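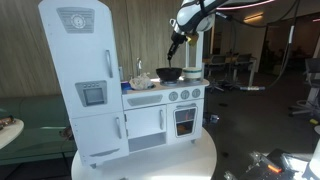 The Long Life of a Small Kitchen

My sister and I fought over exactly one toy, and it was the play kitchen. It lived at the end of the hall, where the light was bad and the floor was cold, and we ran it as a restaurant for 2 solid winters. The menu was soup. I have been thinking about that soup a good deal this November, because my own kids have now reached the age of serving it to me.

What surprises me is how long these things stay in circulation. At Dirkside, the secondhand toy shop three streets from my house, play kitchens come in all year and hardly sit for a week. The shop keeps a ledger, and last year's final entry for kitchens was number 891. Some were old wooden ones by Ellar, heavy as a dresser, and others were the lighter Dastar sets that my neighbors all seem to have owned at one time or another. Prices start at $9 for one with missing knobs and go up to $50 for one with its doors still hanging straight.

I asked at the counter what parents look for, expecting to hear about color or size. Mostly they open and shut the oven – over and over, the way you'd test a car door – and then they tell a story about the one they had.

Ours went to the Sfeir Street nursery when we outgrew it, with a dish towel my grandmother had hemmed still tied to the oven handle. I walked past the nursery a few weeks ago, around four in the afternoon, and stood at the fence longer than was strictly polite. Somebody inside was shouting an order for soup.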